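Rules I keep for the simulated bench

I moved most of my arm work into simulation in December, and I let a lot of habits slide when I did. In the shop I would never start a run with loose parts lying where the arm could sweep them off. On a screen it didn't seem to matter, so I stopped checking. Then I took a program from the simulator to the real cell at Clelent and spent a whole evening finding out which of my numbers were wrong.

So I wrote down some rules. The first list had 23 and I couldn't remember half of them. It is down to 11 now, and these are the ones I use most.

Write down where the base is. The mounting plate gets its own entry in the setup file, with the offset from the bench corner, and the real one gets measured the same way.

Keep the clutter in. A clean bench hides bad clearances. Small parts stay on the work surface during tests, including ones the task never touches.

Check clearance at the wrist and the elbow as well as the tool. Most of my near misses at Dela Peña were the forearm going over something I had stopped thinking about.

Run every change 3 times from different start poses before saving it. One good run tells me very little.

Cap the speed in simulation at whatever the real cell allows. I broke this one for months - it makes the cycle times look great and they mean nothing.

Name files by task and date. Zavik, my own little planner, writes a log for each run, and a folder full of "test_final" is no use to me later.

The Stostumard checklist I started from has a section on resets that I left out at first. 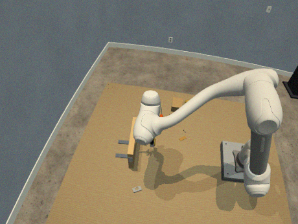 I have put it back in. Every object returns to a recorded position before the next run, and if I move one by hand the log gets a note. I'm still not happy with how I wrote the rule on contact forces, so that one may change again.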